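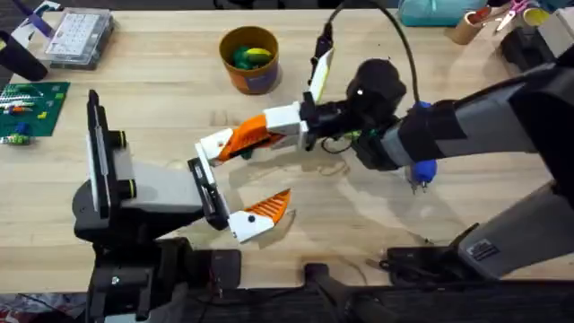 Plollach two-arm tabletop set - README

Hi, and thanks for downloading! This is the June release of the Plollach set, 3877 episodes of two arms working over one wooden table, recorded at our Fladthorpe room by me (Divina Sebastian), Ramil Dizon and Rowena Barredo. If you only want the loader, skip to "Getting started". If you want to know what you're training on, keep reading.

What's in an episode

Every episode has the joint positions for both arms, the gripper openings, a line of text saying what the operator was asked to do, and video from two kinds of camera. The fixed view covers the table and both arms. The wrist view rides along with the gripper, so you get a great look at the fingers and much less of everything else.
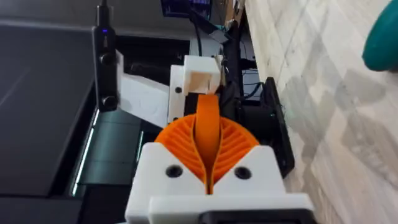 I'd start with the fixed view if you're new to this, then add the wrist view once your policy trains at all. Ramil does it the other way round and we still argue over lunch. The two streams share a clock, but the wrist stream starts 2 ticks late in the oldest sessions (folders 1 to 17). The loader fixes that for you - your own script won't!

How we collected it

Two people drive, one per arm. We record in blocks of 300 episodes and then swap seats, so no single person's habits take over a whole block. Toys and supplies stay out on the table on purpose. We want a policy that copes with a bit of stuff lying around, and tidying up between takes was driving Rowena nuts anyway.

Episodes with nothing in the grippers are in there too. They're tagged "free" and they're mostly approach moves, with the two arms coming together over the table. Please don't filter them out right away, they helped us a lot with arm-to-arm spacing.

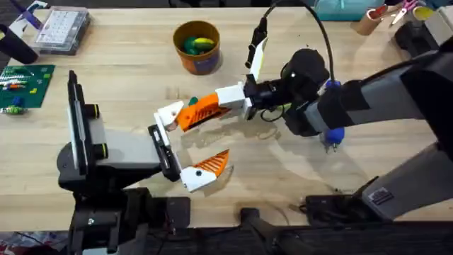
Fixed view, "free" episode: both arms in, fingers close together, nothing held.

Getting started

Unpack everything into one folder, run the check script, then point the loader at the folder. If the check complains about a missing index, rerun it with the rebuild option.

Known problems

Some text lines say "left" from the operator's seat instead of the camera's. Remedios Tan is working through those. Send bug reports to Siwan Probert, with the episode number please!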